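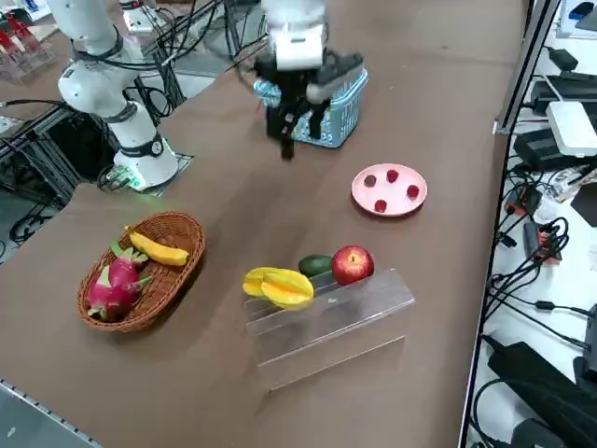 1/ The Funstead footbridge closes for bearing replacement in April. Posting what I know from the drawings and the condition report, as the council notice runs to two sentences and neither mentions bearings.

2/ The structure: riveted wrought iron lattice girders on brick abutments, with one intermediate pier between the running lines and the old goods loop. The loop was lifted decades ago. The pier stayed, and it still carries half the load.

3/ Each girder sits on a cast iron bearing plate at either end. The fixed end is on the town side. The sliding end is on the Kakoditz Street side and hasn't slid in a long time.

4/ When a sliding bearing seizes, thermal movement has to go somewhere. In this case it goes into the bearing shelf. There is a diagonal crack in the brickwork under the north girder, visible from the ramp if you stand near the second lamp post.

5/ The crack has been monitored with tell-tales. Movement follows temperature and largely recovers overnight. The bit that doesn't recover is what the report worries about.

6/ Drahomíra Bednárik wrote the condition report. It rates the girders "fair", the bearings "poor" and the deck "serviceable with local defects". The local defects are the soft planks outside the signal hut. Everyone who walks a dog over it knows the ones.

7/ Correction to 3/. The bearing plates on the pier are also fixed, according to the 4-sheet drawing set. I had assumed rollers. Thanks to Laurinda Ramalho, who has sheet 2 in better condition than the copy in the library.

8/ Method, as far as it has been published: jack the girder ends one at a time, lift out the old plate, grind back the shelf, bed a new plate with an elastomeric pad, lower. Lift height is kept small so the joints over the pier don't open up.

9/ Jacking needs a trestle tower on each side of the abutment, because the brick shelf is too narrow to take jack and bearing together. The tower on the Kakoditz Street side goes where the bike racks are. The racks will be moved to the station forecourt.

10/ Contractor is Kovačević. They did the parapet repairs on the Nimedell viaduct. The lime mortar there was a decent colour match and the weep holes were left open, which can't be said for the previous job.

11/ Asked a few times: why not replace the whole bridge? The girders have section left in them. Corrosion loss is concentrated in the bottom chord at the ends, where leaves collect. Plating those panels is routine work and is priced separately.

12/ Also asked: is it the original bridge? Partly. The girders are. The stairs on the town side are a later steel replacement, and the concrete ramp is later again. The maker's plate is on the inside face of the south girder under several coats of grey paint. You can read it with your fingers more easily than by eye.

13/ Span numbering, for anyone looking up the records: it is structure 543 on the railway list and has a different number on the council list. Search for one and you won't find the other. Bouchra Saber at the archive has cross-referenced both on the index card.

14/ Detour during the closure is via the level crossing. It's longer, and the footpath on the east side stops short of the boom gates. Ankica Radulović has asked the council for a temporary asphalt strip there. No reply at the time of posting.

15/ Girder lifts are planned for night possessions, after the last passenger service. Expect noise from the compressor and some floodlighting towards the houses on the low side. Residents should have had a letter. Snežana Stojanović's side of the street hadn't, and she's chasing it.

16/ Paint. The specification calls for blast cleaning at the bearing ends only, inside a sheeted enclosure, and overcoating elsewhere. The old coats contain lead. Please don't pick at the flakes on the stair side for souvenirs – I have seen it done.

17/ The old bearing plates are cast with a foundry mark on the underside, if the drawing is to be believed. I've asked whether one can be kept for the station display cabinet. Kovačević's site office said to put it in writing, so I have.

18/ Drawings can be viewed at the library desk on request. Sheet 3 has the bearing details and sheet 4 is mostly the stairs. I'll add to this thread when the possession times are confirmed.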